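The small whiteboard and what I write on it

Since I work more at home, I have a small whiteboard with rounded corners on my table. I bought it for shopping lists, but after a few weeks I noticed I never wrote "milk" on it. I wrote short sentences to myself. My friend Friederike calls it my fortune cookie.

I have some rules now. The first rule is that the sentence must be very short, at most 3 words. When I write more, I stop reading it after one day. The second rule is only one color at a time. I used to mix blue, red and green, and it looked like a bus map. Green is my favorite, although it becomes pale quickly when the marker is old, and then the last word is always weaker than the first.
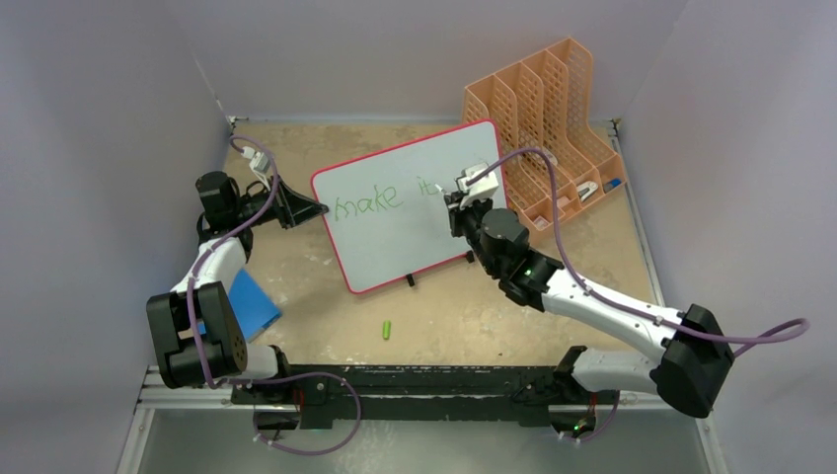
The third rule is the hardest for me: I leave the lower half free. I always want to add something there, a phone number or the name of a book, and one day later the whole board is full and my sentence is lost between other things. So the phone numbers go on paper now.

For cleaning I tried many things. A dry cloth is enough if the writing is fresh. If it stays longer than 15 days, I need a little water with dish soap, and I wipe twice. Please don't use the rough side of the kitchen sponge, I did this with my first board and it was gray forever after.

Markers should lie flat, my colleague Till taught me this. I kept them standing in a cup with the tip up and was always surprised that they were dry.

Mudassar asked me if I also make photos of the old sentences before I wipe them. I don't, but I like the idea and maybe I will begin in August. If you have a board at home too, please write me in the comments what is on it today.

Ghazal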